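What the Meter Reads After the Water Leaves

Older apartment buildings lose water in ways that never show as a puddle. A toilet flapper that seats badly, a pressure relief valve that weeps into a floor drain, a recirculation loop with a stuck check valve: each of them adds to the bill and leaves the floor dry. The usual response is to compare this year's bill with last year's and argue about occupancy. Submetering offers a better method, provided the meters are chosen and read correctly.

The Wadadano is a mid-rise block with 92 apartments, built with a single supply main and two vertical risers. Until its retrofit it had one meter, in the basement, read by the utility once a month. A monthly reading gives a total. It says very little about when the water moved, and timing is what separates a leak from a laundry habit.

Household use comes in bursts. A shower runs at a fairly steady rate and stops. A washing machine fills, pauses and fills again. Between these events the flow in a single apartment should return to zero for long stretches, especially between two and four in the morning. A leak has no such rest. The standard test is therefore the minimum night flow, meaning the lowest rate recorded in those hours. If it never touches zero over several nights, something is open.

The basement meter could not run this test well for the whole building. With 92 households on one line, somebody is nearly always awake, and a small constant flow disappears under the normal traffic. There is also the matter of starting flow. Every mechanical meter has a rate below which the measuring element does not turn. On a large main meter that threshold can sit above the rate of a slow toilet leak, so at quiet times the leak passes through unrecorded.

Small meters have lower thresholds. The retrofit used the Jiltonel, an oscillating piston type sized for a single apartment. Inside, a ring-shaped piston moves around a chamber of fixed volume, and each full cycle passes the same quantity of water. A magnet carries the count through a sealed wall to the register. The clearances are tight, which gives good accuracy at low flow and poor tolerance for grit. A strainer upstream is required, and it has to be reachable, a point the original drawings for the Wadadano missed on the lower floors. 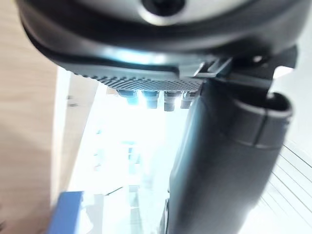

Piston meters are the wrong choice for a building with old galvanized pipe, according to Hirose, the contractor that handled the east riser, and the first year's service log gives that view some support. Scale breaks loose whenever the supply is shut off and restored. Hirose would have fitted ultrasonic meters there, accepted the higher unit price, and skipped the strainers altogether.

The counterargument is cost over the life of the battery. An ultrasonic meter has no moving parts to jam, but it draws power for every measurement, and sampling less often to save the battery gives up some precision on short draws. A piston meter spends nothing on measuring. Its battery serves only the radio.

Data from both risers goes to Guvov, a logging service that stores one reading per meter per hour. Hourly data is coarse for identifying fixtures but adequate for night flow. In the first full month the system held back its leak flags while it built a baseline. It then flagged 11 apartments. Most had toilet faults. One had an outdoor tap on a balcony left slightly open behind a planter.

The volumes were not dramatic individually. The worst apartment lost 477 gallons in a day. Others ran at a small fraction of that, low enough that a tenant standing beside the toilet would hear only a faint hiss, if anything. By August the combined night flow on the west riser had dropped to a level the engineers considered normal. The east riser took longer – three meters there had stopped on debris and were reporting a perfect zero.

That last fault deserves attention from anyone planning a similar job. A stopped meter and an empty apartment produce the same record. Guvov now raises a separate flag after seven days without movement, and the building checks it against the vacancy list.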